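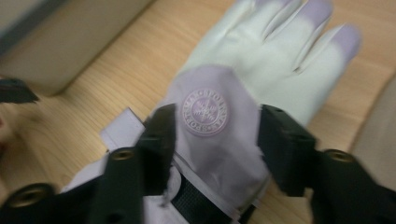

The white and lavender glove, palm down on the table. The round badge sits on the back of the hand, below the knuckles.

Glove storage, second attempt

The first version of the glove drawer failed within a season. I wrote it up here at the time with more confidence than it deserved, and a few readers asked what became of it. The short answer is that everything in it went stiff and one pair grew mildew along the seams. The longer answer is the rest of this post.

The old setup was a deep drawer in the hall chest. Gloves went in flat, in pairs, one on top of the other, with the heaviest at the bottom because those got used least. By the end of winter the pile was deep enough that anything near the bottom was being pressed for months at a time. Leather takes a set under load. Synthetic leather takes one too, and in my experience lets go of it less willingly. I also had no control over moisture. Gloves went into the drawer when they felt dry on the outside, and the outside of a glove says very little about the lining.

The new setup is a shallow cabinet from Zondthorpe, wall mounted, with slatted shelves and a door that does not seal. It is sold for shoes. The shelves are 42 cm wide and 40 cm deep, enough for two pairs side by side with the fingers spread. The vertical gap between shelves is adjustable and I have it at the smallest setting. One layer per shelf, no stacking. That rule costs space but removes the main fault of the drawer.

Sorting

I emptied everything onto the table and sorted by outer material, then by lining. Outer material decides what goes on the surface, and lining decides how long the glove has to dry. Color, sport and age do not matter for storage, although I had previously sorted by sport, and lost a morning undoing it.

The white and lavender one is a useful case. The outer is smooth and a little shiny, and I treat it as synthetic unless I can prove otherwise. Pale gloves like this show everything. On dark gloves I clean when there is visible dirt. On pale ones I clean on a schedule, at the end of each month of use, because by the time grime is visible it has usually worked its way into the seams between the fingers.

The emblem needs separate treatment. It is embossed, with lettering round the edge and a small pattern in the middle like a snowflake or a flower, and raised detail holds residue from whatever was used to clean it. A soft toothbrush, nearly dry, in small circles. No soap directly on the badge. I once put leather cream over an embossed logo on another pair and spent longer getting it out of the letters than I had spent on both gloves.

Cleaning

The procedure for smooth outers, real or synthetic:

Wipe with a barely damp cotton cloth, cuff to fingertip, one finger at a time. Wring the cloth again between gloves.

Open the seams by spreading the fingers gently and go along each with the corner of the cloth.

For marks that remain, one drop of Pesano wool wash in a cup of lukewarm water. Apply with the cloth and never pour. Wipe again with plain water.

Dry the surface with a second cloth before the lining has had a chance to pick anything up.

Conditioner goes on real leather only. On a synthetic it sits on the surface and attracts dust. If I cannot tell which I have, I put a very small amount inside the cuff and look the next morning. If it is still sitting there, the glove gets none.

Drying

This is where I was wrong for years. I used to stand gloves on the radiator shelf. The cuff dried, the fingers did not, and the outer shrank a little along the top edge. Mwangi Kaijage, who repaired ski equipment for a living before he moved into doing accounts for the same shop, looked at one of mine and told me to turn it round: fingers up, cuff open and facing down, with something inside to hold the passage open. Warm air rises into the fingers, and that is where the moisture is.

I made holders from Khaemba wire, the plain coated kind sold for garden ties, bent into a narrow loop for each hand. They are ugly and work well. The shelf over them is out of the sun. White and pale purple are both colors I would keep away from a window, since the first yellows and the second fades.

Drying time before a glove is allowed into the cabinet:

Unlined: overnight.
Thin fleece: 60 hours.
Thick lining or a separate insert: 96 hours.

These are generous. I arrived at them by weighing gloves on a kitchen scale until the reading stopped changing, then adding a margin. The house is unheated for most of the day, so a warmer one would need less.

Laying flat

Once dry, each glove goes on the shelf palm down with the fingers slightly fanned. Palm down keeps the weight off any raised detail on the back. Fanning keeps the side walls of the fingers from touching, and smooth synthetics will sometimes stick to each other in a warm summer. I had two fingers of an older pair bond in June, and they parted with a sound I would prefer not to hear again. The finish came away in a patch the size of a lentil.

The cuff gets folded out flat with any strap fastened loosely. A strap left open will find the nearest fleece and attach itself to it.

I tried tissue paper inside the fingers and gave it up. It holds the shape well, but it also holds damp, and it hides the lining from inspection. Cedar blocks went in next and stayed. I use the small Flunditz ones, one per shelf, placed at the back where they do not touch the gloves. Cedar oil can mark a pale surface.

Still unresolved

Labels. At present the shelf edge has masking tape with the material and the lining written on it, and the tape is already lifting at the corners. A slot-in card holder would be better, but the slats are too thin to take a screw without splitting.

The other open question is single gloves. I have several that lost their partner and are still in good order. For now they are on the bottom shelf, dried and laid out like the rest – an arrangement I will review when the shelf is needed for something else.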